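My uncle Gebhard left me 859 postcards and one instruction — find out who Flurina was. So in May I took the slow bus to Dirwood with the whole pile in a suitcase (bad idea, my shoulder still hates me) and knocked on the only Plattner door in town.

She was on the step, shelling peas. "You're late," she said. "He promised he'd come for the ferry." 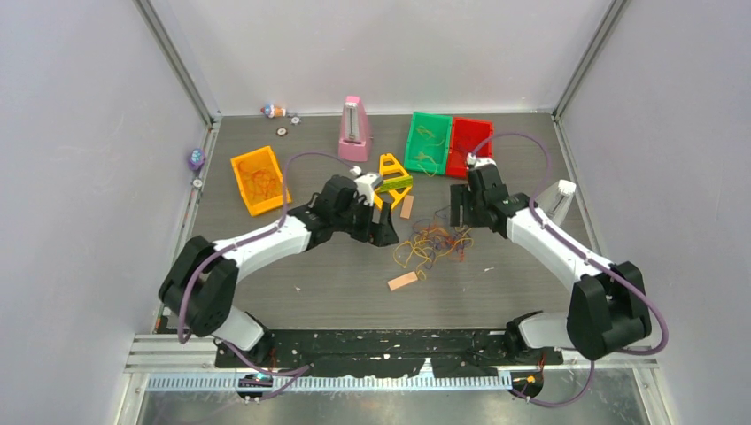
Yellow triangle and two crates, red and orange-yellow.

"What ferry?" I asked. She laughed so hard she dropped the bowl! Then she handed me a ticket, 17 cents, never punched, and went in to put the coffee on. I picked up peas until she called me.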